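Subject: Re: [kit-planning] Simulation seats before hardware?
List: Gristden equipment planning

The Nondel list wrote on Wednesday:

> We've had the quote back from Grovberg for two years of the simulator
> and support. It comes to 2,912 a seat, and they'll knock 100 off each
> if we take four or more. The suggestion is that we buy the seats now,
> put off the two-armed machine until the next round, and use the
> simulated results to decide which grippers to order. Any objections
> before it goes on the budget sheet?

Yes, I've got a few, and I'd rather raise them now than after the order has gone in.

I don't mind the simulator as such. I mind it being sold to us as a way of choosing grippers. The salesman's page says you can "prove the purchase before you make it", and that is a big claim for software that only knows what somebody typed into it about friction and weight. We went down this road with the Pearce conveyor. The model said it would keep up, we bought on the strength of the model, and we then spent another 800 on guides and a slower motor.

I went through the trial output again last night with the gripper question in mind. The task was tidying small items off a wooden floor into a bin. The close views are what you'd be judging fingers by, and they look like this: 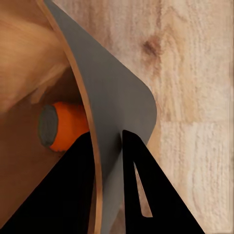 Can we pick a gripper from simulated trials alone? Only as far as ruling out the hopeless ones; the final choice needs a sample pair of fingers and a box of our own parts.

Grovberg will lend a sample pair for a month at 379, carriage included. I rang and asked. That line isn't on the quote and I'd like it to be, because it is the only item so far that would tell us something about our own stock. Our parts come in dusty and some have a film of oil on them. I couldn't find a setting for that in the trial, and when I asked I was told it was "on the roadmap".

My second worry is the seats themselves. Four seats to earn the discount is 11,248, which is a lot to pay for a saving of 400. Who are the four? I can think of two people at Gristden who would open it every week. Buy two at the full 5,824 and look again in August.

Third, reach and floor space. The proposal treats these as settled by the simulation, and to be fair this is where I think it does earn its keep. You can stand back from the fingers and see both arms in relation to the bin and the furniture:

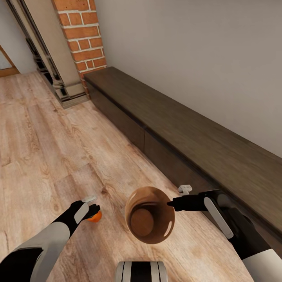
So for laying out the cell, fine, I'd use it and trust it to within a hand's width. But layout is a job we do once. We'd be paying two years of licence for a few weeks of work, and I've asked whether there is a short-term rate. No reply yet — I'll post it here if one comes.

What I'd put on the sheet instead:

Two seats, one year if they'll sell it that way, two if they won't.
Sample fingers, one month, 379.
A line for fitting and guarding on the real machine. It's blank at the moment and blank lines have a habit of staying blank.
The two-armed machine kept in this round, marked provisional, so that we don't lose our place.

If Nondel would sooner carry the seats on their own budget and let us book time on them, I'd drop most of the above. Otherwise please don't put me down as agreeing to four.

Could whoever holds the Grovberg quote send round the full thing, terms included? I've only seen the front page, and I want to know what happens to our saved work when the licence runs out.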